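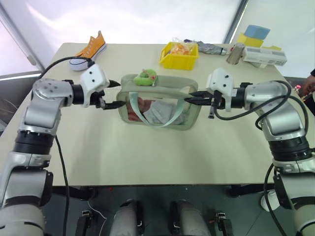
Who can apply for the seasonal seed bank technician position at Flindell?

Applicants need a high school diploma or equivalent and one season of paid or unpaid work in a nursery, laboratory, farm or herbarium. A degree in botany or agronomy is accepted in place of the work experience.

Last updated: November

Position: Seed Bank Technician (seasonal, full time)
Unit: Processing and Storage, Flindell Native Seed Bank
Location: Kullari station, with field days at the Futisach reserve
Reports to: Processing Supervisor

Duties

The technician receives field collections, assigns accession numbers, and moves each lot through drying, cleaning, testing and storage. Most of the work is done at a bench. Lots arrive in cloth or paper bags with a collection sheet and are held in the drying room until moisture content is within the limit for the species. Cleaning is by hand sieve and column blower. Fine-seeded lots are cleaned by hand under a stereo microscope.

Germination tests use 200 seeds per lot, set out on agar in replicates and scored on a fixed schedule. Small collections are tested at a reduced sample size set by the supervisor. Test results are entered in the Abeysekara accession database on the day of scoring. Paper sheets are kept as the backup record and filed by accession number.

Dry, cleaned lots are sealed in packets, labeled inside and out, and transferred to the cold vault. Vault shifts are limited to short periods and cold-weather clothing is supplied. The technician also retrieves packets for restoration orders and corrects the remaining seed weight after each withdrawal.

Field work makes up a small part of the season. Technicians assist with collecting at Futisach when several species ripen together. These days start at 6:30 a.m. and involve walking on uneven ground with a pack.

Requirements

Able to identify common plant families from fruit and seed, or willing to learn in the first month
Accurate record keeping and legible handwriting
Able to lift 56 pounds
Valid driver's license
Tolerance for dust. A fitted respirator is provided and must be worn at the blower.

Terms

Hours are 80 per two-week pay period. Overtime is paid during peak collecting and is approved in advance. Shared housing is available at Kullari at a fixed weekly charge. Pets are not permitted in station housing.

To apply

Send a resume, a one-page letter and contact details for two references to the Flindell office. State any dates in the season when you are not available. Incomplete applications are not reviewed.

12 shares
3 comments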